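Ceiling light too harsh in a white workroom — change the fitting or the paint?

Posted in Lighting & Electrical
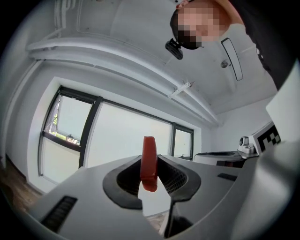
The room is used for bench work, mostly small parts, and the walls were repainted in August. Since then the light has been uncomfortable after an hour or two. Ceiling and walls are both white, and the only fixed light I use is the long one with rounded ends and a thin dark outline. The label inside gives 37 W. I would prefer to keep the fitting — the ceiling behind it was never painted. Would a different light source help, or is the wall finish the problem?

Ivan Stetsiuk

We use cookies to remember your settings and measure visits. Accept all | Manage preferences

Lev Shevchuk
Check the finish first. Gloss or satin on a ceiling gives a visible reflection of the fitting when you look up from the bench. Flat paint removes most of it. The color can stay white.

Then check the diffuser. If it is clear or prismatic, an opal one of the same length will spread the output. Expect to lose up to 25 percent of the light, so add a task lamp at the bench. Switch off at the breaker and confirm the circuit is dead before removing the cover. If the LED board is integrated, do not try to swap it — replace the whole fitting.

Skasholm
I had the same problem, fitted a dimmer and it was fine.

Ostdale
A dimmer only works if the driver is rated for it. Mine was not, and it flickered at anything below full output. Look for "dimmable" on the driver label before buying one.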